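How to set up a small sorting belt (and which advice to ignore)

Most guides to bench sorting are written by people selling belts. They will tell you that a short conveyor doubles your output, cures sore backs and pays for itself by July. I have my doubts. A belt moves things from one end to the other. If the sorting was muddled before, you will now have muddled sorting that moves.

Still, there are jobs where it earns its space, and small moulded or turned parts are one of them. What follows is how we do it at Pidcombe, after a fair amount of doing it badly.

Before you start

Decide what you are sorting by. "Good and bad" is not enough. Bad how? Abrehet Birhane, who trained me, made me write down what went in each bin before she let me touch the switch. I thought it was fussy. My first batch came back with 50 parts in the wrong place, so I write it down now.

You will need:
A belt with a plain matte surface
Rails along both long sides
Bins, all the same type
A cloth and a soft brush
A decent lamp

Setting up

1. Clean the belt with the power off. Spray cleaners sold for the purpose seem to me no better than warm water and a drop of washing-up liquid. Let it dry fully.

2. Check the rails. Run a part along each side by hand. If it catches, sort that out first. Slowing the belt down only hides it.

3. Place the bins close in, against the side you work from and at the end. Leave no gap that a part could fall through. The Bensaid leaflet we were given wants a clear hand's width between belt and bin, and I can only suppose its author enjoys crawling about on the floor.

4. Label the bins on the outside. Colour coding looks smart and works until somebody borrows one.

5. Run a single part before you load up. Put it down flat on its base and watch how it travels. Parts with a raised bit on top can tip if they are set down carelessly, and a tipped part is easy to misjudge.

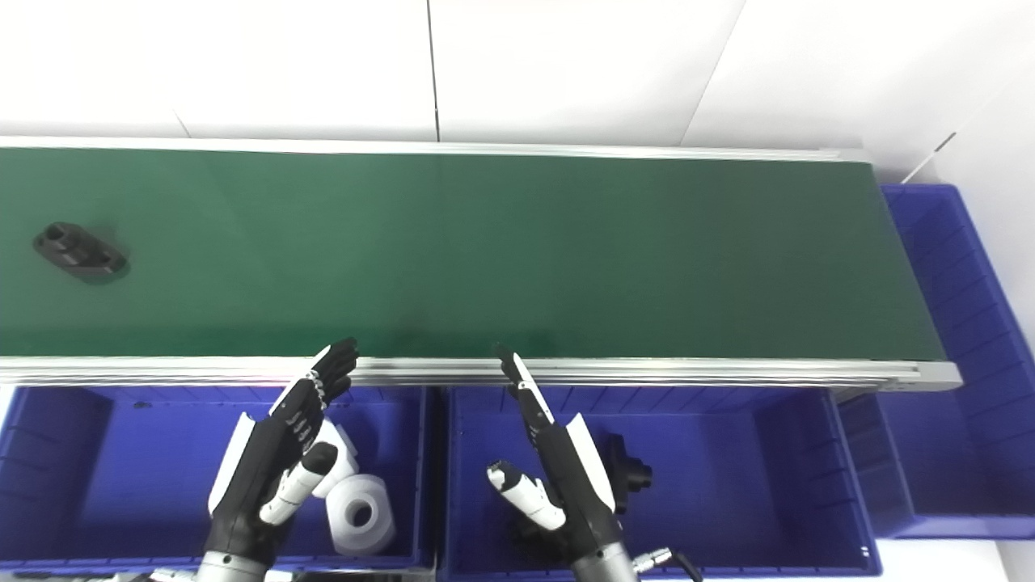

6. Feed slowly. Leave space between parts so you can look at each one properly. Amanuel Kahsay reckons he can judge them two at a time. I have checked his bins and I remain unconvinced.

7. Stop and empty the bins well before they are full. Parts heaped up to the rim slide back out, usually into the neighbouring bin.

What about belt colour?

People swear by green. The claim is that dark parts show up better and your eyes tire less. The first half is fair enough, though any plain colour that differs from your parts will do. As for tired eyes, I'd move the lamp before I paid extra for a belt. Watch for glare off bare metal rails too, as it can be a nuisance if the light is low.

Common problems

Parts drifting to one side: check the belt is level across its width, then check tracking.

Parts hanging up at the end: look for a lip where the belt meets the end piece. Switch off before you poke at it.

Page last checked 23rd February.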